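Senesholm shared workshop - build night minutes
Thursday, 7pm start (nearer quarter past)

Present: Gwenaël Baudry (chair), Priya, Tom H, Marek, Lou taking notes
Apologies: Aled

1. Last minutes
Agreed. Tom's torch still missing.

2. Gripper build (Daza)
Linkage back together, opens and shuts ok by hand. Marek not happy with the left side, says it drags on the way in. Priya thinks rivets too tight, Gwenaël thinks it's the pads. Left it there. Marek to strip it down and report back.
Finger pads - blue ones staying for now. Softer set from Prundivum would be £352, no. Look again in August.

3. Logging
Flutow script drops out after nearly 201 readings, every time. Priya reckons memory, wants to try it on the other laptop. Tom offered his, needs it back by the weekend.

4. Cables
Long discussion. Too much on the floor, agreed by all. Zip ties are fine but people keep adding wires after and not redoing them. Proposal to run everything along the wall in trunking. Tom has 2 lengths in his garage, we need 6.

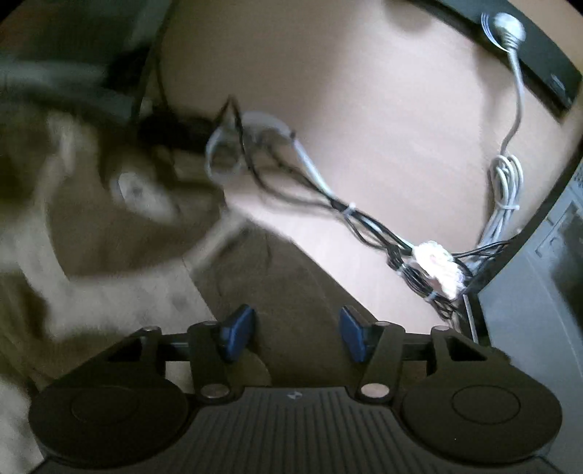 Gwenaël against trunking till the layout is settled, would sooner label both ends and leave it a month. Vote went with Gwenaël, Marek abstained. Labels to be done before anythign else gets plugged in.

5. AOB
Door code changing, Lou to text it round.
Lou asked who is paying for solder. No answer, carried over.

Actions
Marek - linkage
Priya - Flutow on Tom's laptop
Tom - bring trunking anyway
Gwenaël - labels, both ends
Lou - door code, type these up

Closed 8.50. Next one same time, Gwenaël has the key.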